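Lorkstead Robotics Forum > Two-arm setups > Collecting demonstrations

Thread: Bagging demos, how much mess do you leave in?

railside
22 May 2018
I've been recording teleoperated demos for a bagging task on two arms. One gripper holds the mouth of a clear zip bag, the other takes produce out of a plastic basket and puts it in. Everything goes into Stan for training. So far I have 416 episodes recorded and 345 kept after review.

The trained policy is decent at reaching into the basket. It is poor at the bag. It goes for the opening, misses by a finger's width and lets go anyway, so the thing rolls off down the outside of the film. My guess is that it can't tell the front layer of plastic from the back one. From the wrist the view is mostly plastic and glare once you get close.

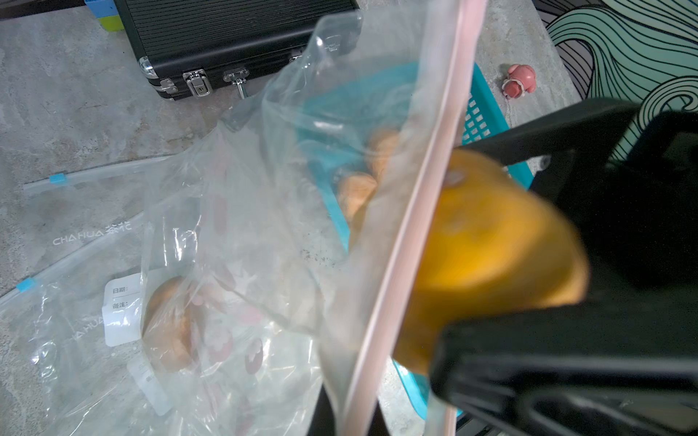 I've kept the lights fixed and I use the same make of bag throughout. What I change between episodes is where the basket sits and what is in it. Spare bags and filled ones get left lying on the surface as well. A colleague thinks I should clear all of that away until the policy works, then bring it back. I'd like to hear from anyone who has tried it both ways.

moth_and_gear
Your colleague is right. Clear the table. You're asking it to learn a hard thing and a cluttered thing at the same time, and 345 isn't a lot for either. We did a folding task at Sornedton with a bare table first and only added junk when it was reliable.

kettleworks
Disagree with that. We did the bare table first and it cost us the whole of April. The policy learned that anything shiny was the bag. As soon as there was a second bag in view it went for whichever was nearer. If the real job has spare bags lying next to the basket, they should be there from the start.

What was thrown out in review? 71 rejected seems a lot.

railside
Mostly bag slips. The holding gripper loses one side of the mouth, I re-grip, and the episode runs long. I've been binning anything with a re-grip in it.

kettleworks
Then that's your problem, I think. Put them back in. The policy never sees what to do when the bag goes slack, so when it goes slack it carries on as if nothing had happened.

moth_and_gear
Only if the re-grip is clean. If the operator is hunting about for ten seconds you are teaching it to hunt about.

railside
Fair point from both of you. I'll go through the rejects and split them into clean recoveries and flailing. Also, some episodes need both grippers on the bag to get it up and over the basket, and I wasn't sure whether to label those as a separate stage.

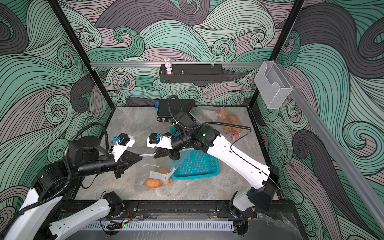 Page 2 of 3

sprocket_lane
Label it separately. It's a different skill. With both grippers on the film neither hand is free to pick, and if it all sits under one label you'll get the picking hand closing on plastic at odd moments. We had that on a Flavari arm pair with rubbish sacks.

moth_and_gear
Are you using an overhead view or only the wrists?

railside
Wrists plus one fixed. The fixed one is the only one that reliably shows where the basket is. The wallpaper on the walls is busy, which I was told would help it ignore the background. I haven't tested that.

moth_and_gear
I'd take it down. Clear film in front of a swirly pattern is about the worst thing you could ask it to find an edge on.

sprocket_lane
Or the best. The pattern bends when there's film in front of it, so there's at least something to see. On plain white we lost the film completely. I wouldn't touch the walls halfway through a set in any case, or you'll have two sets.

railside
Leaving it up for now — changing it means starting the count again. I did a batch of 60 with the spare bag flat on the table and the grippers starting open, so the pick-up of the bag is in the episode too. Before this I was handing it the bag to start with.

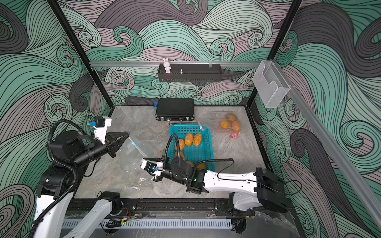

What I'm changing

1. Clean re-grips go back in. Flailing stays out.
2. Bag pick-up, two-handed lift and filling get their own labels.
3. Spare bags stay on the table. Sorry moth_and_gear.
4. Slower approach to the mouth of the bag. I watched some of my own episodes back and I rush it, so most of the useful part is blur.
5. Walls stay as they are until this set is finished.

I'll train on the mix and run it on 8 starting layouts it hasn't had.

moth_and_gear
No need to be sorry. Do one run with the table cleared as well, same 8 layouts, and post both numbers.

kettleworks
Agree with that, for once. On number 4, don't go so slow that you pause over the opening. Ours learned the pause and then sat there.

railside
Will do both. It'll be a while, the labels have to be done by hand.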